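Skerkach Hall winter party: decorations and supplies
Progress report to the Egger Fund
5 December 2018
Prepared by Pirmin Kuster

Period covered

This report covers the work since the first payment came through in September. It deals with decorations only. Catering and music are reported separately by Drurnonine.

Balloons

We ordered 200 balloons from Clorov in mixed colors. They arrived in two deliveries, and the second was short by one bag, which Clorov has since credited. The colors are white, silver and lavender. The lavender ones are thinner than we expected and you can see through them once they are blown up. We like the effect and plan to use them over the stage, where the lights will be behind them.

We blew up 12 as a trial and left them in the side room to see how long they held. The white ones lost very little in 3 days. The silver ones were softer but still usable. Two of the lavender ones had gone wrinkled near the knot by then – we think they were tied too far down the neck. The rest will be tied closer to the body and filled no earlier than the day before the party.

Table covers and ribbon

The table covers have been washed and pressed. One has a burn mark and will go on the table by the coat rack. Ribbon was bought locally and came in under the budgeted price. We have more than we need and would like to keep the remainder for the spring event, if the fund agrees.

Hanging

The old hooks along the beams were checked and 4 were replaced. The arch at the main door is not started. The frame from last year is bent at one foot and has to be straightened first. If that does not work we will hang the balloons in bunches on both sides of the door.

Spending

All decoration costs so far are within the approved amount. Receipts are attached to the paper copy. The credit from Clorov will show in the next report.

Still to do

Straighten the arch frame. Cut the ribbon to length. Fill and tie the remaining balloons. Confirm the time we can get into the hall on the day before.
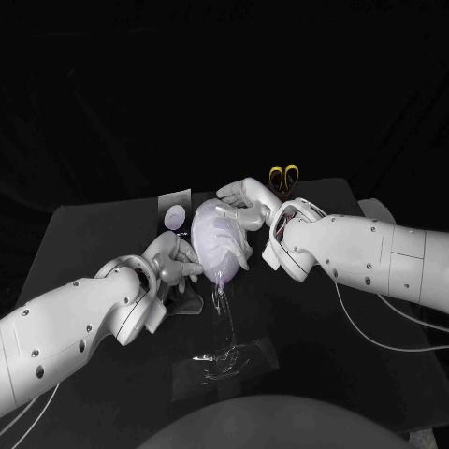 Valentin Zwahlen wrote back that the leftover ribbon can stay with us for spring, and asked that the lavender balloons be kept well away from the stage lights – he has seen thin ones pop from the heat during a speech.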